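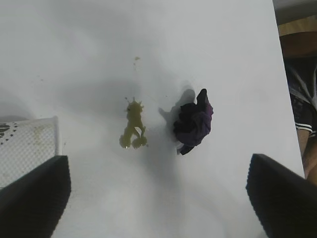
Where should the wiping pass start?
At the outer edge of the spill, moving inward -- a first stroke through the middle spreads it.

Clunov bench build, handout 4 (P. Hartono)

Step 1. Set the cloth grasp. Close on the bunched fabric and lower until it meets the table. Limit the closing command to 62 percent.

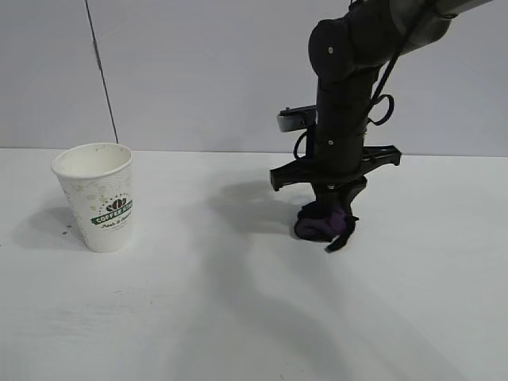
Step 2. Check the approach. Keep the fingers open and stop 10 cm above the surface.
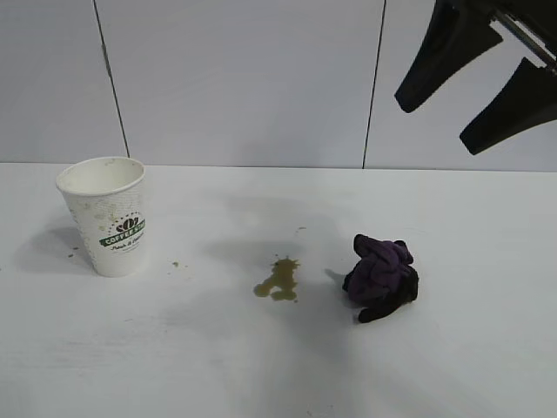 Fig. 3. Cup, spill and cloth, fixed view.

Step 3. Center the cup between the fingers before closing.
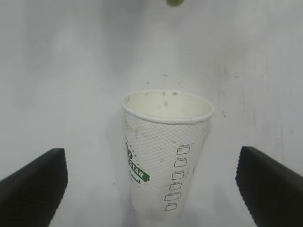
Fig. 4. Cup between open fingers, wrist view.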